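Week 6 handout - Household glass: making, breaking, getting it back
Notes only, fuller version after the March reading is marked

Start with soda-lime. Most of what's in your cupboard. Sand, soda ash, lime, plus cullet (crushed old glass). Cullet melts at a lower temp than the raw mix, so less fuel. Remember the word, it comes up in the test.

Colour. Green tint = iron in the sand, often not deliberate. Deliberate greens use more iron, or chromium. Clear needs low-iron sand or a decolouriser.

Forming. Blown, pressed, or slumped. Slumping: flat sheet laid over a mould, heated till it sags. Ruffled rims can be done this way or worked by hand while the glass is soft. Then annealing - slow cooling, takes the stress out. Skip it and the piece may crack weeks later on a shelf for no obvoius reason.

Case study: Drendon works, small furnace, 168 pots a week at its best. Switched to bought-in cullet from Miritach. Read pages on sorting, skip the accounts.

Glass v. plastic for the table. Glass heavier, inert, chips. PET light, bends, scratches, ridges moulded in for stiffness. Both recyclable, not together!! PET in a glass melt burns off and leaves muck. Caps are usually a different plastic from the bottle, check locally. 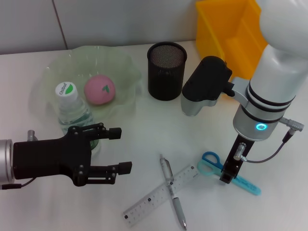 Iolo Owen wrote back on last week's sheet that drinking glasses and oven dishes should never go in with bottles, because borosilicate won't melt at the same heat and leaves lumps in the new glass. Correct, and I'd left it out. Add it to your notes under cullet.

For next time
- Solheim chapter, first half
- bring one peice of pressed glass, look for the mould seam
- 4,000 word essay titles to me by end of term, not before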